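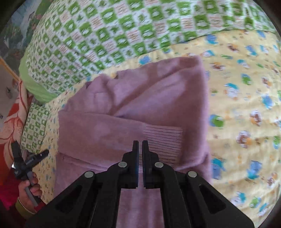
La chambre du fond, ou comment j'ai enfin rangé les polaires

Mis en ligne le 9 février 2024

Bon, je m'étais promis de ne pas faire de page là-dessus, et puis voilà. Cet hiver j'ai repris toute la petite chambre du fond, et comme je trie toujours sur le lit (c'est la seule surface à la bonne hauteur, mon dos dit merci), les draps et les coussins ont droit à leur moment de gloire eux aussi !

La polaire mauve. Ma préférée, un peu pelucheuse, avec des poignets à côtes. Je la plie en paquet à peu près rectangulaire, les manches rabattues sur le dessus. Les plis du dessus, je les laisse, je ne repasse pas une polaire, il y a des limites.

Le drap jaune pâle. Des petits personnages partout, en bleu, vert, orange et marron. Je l'ai trouvé chez Ornby en mai dernier, dans le bac des fins de série, et je l'ai pris sans réfléchir. Il passe à 70 % du temps devant tous mes draps unis, qui boudent dans l'armoire.

Le gros coussin à grenouilles. Enfin, moi j'y vois des grenouilles ! Fond blanc, motif vert en damier, et une bande vert citron au bout. Le tissu vient de Jokutton, la couture est de moi, alors on ne regarde pas les finitions de trop près, merci.

Son petit frère, même tissu vert et blanc. Il me restait environ 70 cm de coupon, ça aurait été dommage. Il finit toujours au bord du lit, à moitié coincé sous le grand.

Pour la suite, il me reste deux étagères à vider, plus la caisse Charvát avec les écharpes et les bonnets. J'hésite encore à mettre les gros pulls sous le lit. Si quelqu'un a essayé les housses Clilum pour ça, je veux bien un avis en commentaire, surtout sur la fermeture !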